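Two-arm cable sorting demo at our open day - how do we run it for visitors?
Posted in Robots and Automation, Events and Demos

Judite Simões
We have an open day at our Grunstead site in August and I have been asked to run the cable sorting table.
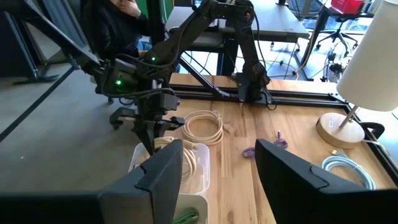
The setup is two arms with parallel grippers on a rail frame, and the job is picking up coiled cables and putting them in bins. There are beige ones, a purple one and a light blue one. In the lab it runs well enough. My worry is the public part. We expect 112 visitors in small groups, starting at 10 in the morning, and each group gets a few minutes at the table.

Two things I would like to know. Do you let visitors lay the cables out themselves, or do you keep to fixed starting positions? And what do you do when a coil snags on a finger in front of people? I have a budget of 2000 for the whole thing, so a full enclosure is out.

Clementina Teixeira
I ran something close to this at Engebretsen last year, also with cables. We let visitors choose the order but not the layout. One of us put each coil down by hand with the arms stopped, then stepped back behind the line and started the run. Loose coils are the hard case. If a loop hangs over the rim of a bin, the next pick can drag it back out, so use bins that are deeper than you think you need.

For snags, decide beforehand who stops the arm and who talks. We had one person doing both and it went badly. The talker should keep talking while the other one stops the arm, frees the cable and restarts from home position. Visitors did not mind. Several asked to see it again.

On budget, we spent most of ours on belt barriers and a second stop button with a long lead. Run the arms slower than you do in the lab. Ours were at a third of normal speed and it was easier for people to follow. Do your own risk assessment before you settle on barriers alone, and show it to whoever signs off on safety at your site.

Also bring spare cables. Connectors get bent after a day of being picked up.

Arnaldo Azevedo
just play a video on a loop, less trouble

Jarlath Coughlan
I would not use only a video, but have one ready. Our arm at the Patoder open day faulted after lunch and we needed 3 restarts before it came back. The video covered the gap.

Check the light as well. If your table is near a window, the wrist cameras may see something different at 4 in the afternoon than they did at 10. Do a full run at both times the day before, with the blinds set the way they will be on the day.

Judite Simões
Thanks. I will go with fixed positions and let them pick the order. Clementina, how long was the lead on your second stop button?

Clementina Teixeira
Long enough to reach the barrier with some slack. Tape it down.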